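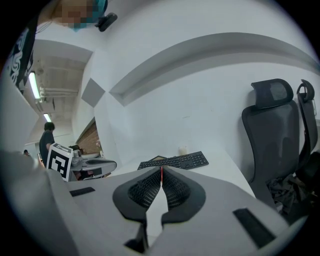
Six months with the Tesel mesh chair (the one with the headrest)

I put off buying a proper desk chair for years. I had a dining chair with a cushion tied to it, then a different dining chair with a better cushion, and my lower back had opinions about both. So last autumn I finally gave in and ordered the Tesel from Prikow, in black, with the separate headrest. I've had it for six months now and I've sat in it nearly every working day, so I think I'm allowed to review it.

Delivery first. It came in one enormous box that only just got through the front door, and putting it together took me an evening, mostly my own fault for fitting the arms the wrong way round. The bolts are all the same length apart from two, and the instructions don't mention this until you've used those two somewhere else. Lay everything out on the floor before you start! The Allen key in the bag is rubbish, by the way. Use your own if you've got one.

The mesh back is the best bit. It's tall enough for me to lean back and have my shoulders supported, and it doesn't get sticky in warm weather like the old padded thing at my last job (horrible, that was, you had to peel yourself off it). There's a bit of give but it hasn't gone saggy yet. I do find crumbs in it, but I eat toast at my desk so I can't really blame Prikow.

The headrest took some getting used to. For the first fortnight I thought it was a waste of money, because when I'm typing I'm sitting forward and don't touch it at all. Then I had a run of long phone calls and oh, it's lovely. You slide it up and down and tilt it, and the tilt is stiff enough to stay where you leave it. If you're very short I'd try one in a shop first, as even on its lowest setting it sits fairly high.

Seat height is fine for an ordinary desk. I use a full-size keyboard with the number pad on the end, so I need a bit of elbow room, and with the arms dropped right down I can push the chair in close and get my forearms level. With the arms up they bump the edge of the desk, and after doing that a few times I just left them down.

Niggles, then. The tilt lever is on the right and the height lever is also on the right, and I still grab the wrong one and go shooting backwards with a mug in my hand. The wheels are noisy on bare boards. I bought a set of soft ones from Fiadzo and they popped straight in, so that's sorted, but it's an extra cost.

I did look at the Plodau before I bought this, and it has a nicer seat cushion, thicker at the front. Its back stopped short of my shoulders though, and you couldn't add a headrest later on.

Would I buy it again? Yes, I think so, although I'd wait for a sale, as Prikow seem to have one every May. Four stars from me. I'd have given it five if they'd move that lever.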